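Ballpark Pre-Season Safety Checklist, Tavthorpe Field
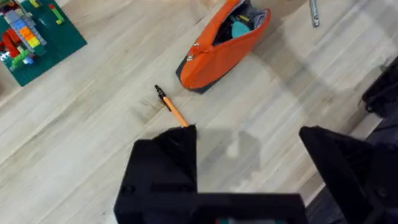 By the Facilities Coordinator, Tavthorpe Baseball Club
Thursday, July 13, 2023

Backstop netting: PASS. Two small tears behind the on-deck circle, patched with cord. Order a new panel from Vanis before September.

Outfield fence padding: FAIL. Left-field pad at the 300 sign has split along the bottom seam and the foam shows. Keep players off the warning track there until it is replaced.

Dugout rails: PASS. Third-base side has one loose bolt, tightened during the visit.

Bases and anchors: PASS. Second base sits slightly high. Ground crew to reset.

Pitcher's mound: PASS WITH COMMENT. Landing area worn down. Add clay and tamp.

Bleachers: FAIL. Row 23 has a cracked plank at the aisle end. Row roped off. Posted capacity of 2,457 must be lowered until repaired.

Batting cage: PASS. Futik machine cord and guard in good order. L-screen frame bent but stable.

First aid box: PASS WITH COMMENT. Cold packs low. Restock.

Light poles: NOT CHECKED. Tessier has the lift booked for next week.

Re-inspection needed for both failed items before the next home game.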